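Where did the ghost workers go? Payroll fraud in the Porow district youth scheme

Final project report, Public Accountability seminar
Submitted Apr 12, 2019
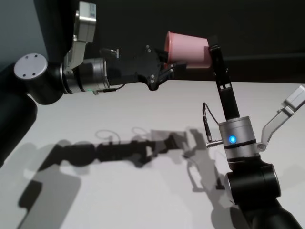
Fig. 1. Pink plastic cup held on its side between two robot arms, white tabletop.

1. What we looked at

Porow district ran a paid work scheme for young people – street cleaning, drain digging, tree planting. Money came from the district budget, wages paid out by a contractor, Valameo. In November the district auditor published a short report saying names on the payroll could not be matched to real people. Our question was simple. How did the names get on the list, and who was supposed to check?

We did not try to say who is guilty. There is a court case pending and we are students.

2. Sources

Auditor's report (main one). Minutes of the district assembly, the ones posted online, several months missing. Tender papers for the Valameo contract and the earlier one with Brultico. Local newspaper stories, 12 in total, mostly repeating each other. We asked the district office for the full payroll and got no reply. Asked again, got a form. Sent the form back, still waiting at time of writing.

3. Findings

Payroll had 1,166 names at its peak. The budget paper approved by the assembly allows 1,000. No minute we could find approves the extra places. The auditor mentions the gap in one line and moves on, which we found strange.

Sign-up was done at ward level. A ward officer wrote names in a book, the book went to the district office, a clerk typed it up, the file went to Valameo. Four steps and the ID number was only asked for at the first one. After that nobody compared anything to anything. The Hattar ward book is listed as "not availible" in the auditor's annex. Hattar also had the biggest jump in names.

Up to 50 workers shared a phone number with at least one other worker. Wages went out by phone transfer so this matters. Could be innocent in some cases – brothers and sisters using one phone, it happens a lot in the villages. The auditor did not separate these out and we can't either.

Under Brultico the pay was cash, handed over at the site with a supervisor present. Slower, and people complained about queues. But a person had to show up. When the contract changed to Valameo this step was dropped and nothing put in its place. The tender papers promise a "verification module". No sign it was ever delivered, and no penalty in the contract if it wasnt.

4. Politics

Assembly debate was mainly about which party appointed the ward officers. Pages and pages of it. The contract terms came up once. Both sides voted for the contract so maybe no surprise.

5. Problems with our work

Missing minutes. No payroll. No interviews, we ran out of time for the ethics form. Newspaper figures disagree with the auditor so we used the auditor every time. Section 3 leans heavily on one document.

6. Recommendations

– Check IDs again at the district office, before the file goes out.
– Publish the number of paid places per ward each month.
– Write a penalty into the contract for parts not delivered.
– Keep ward books in two copies, one outside the ward.

Annex A has the timeline. Annex B, the list of newspaper stories, to be added with the printed copy.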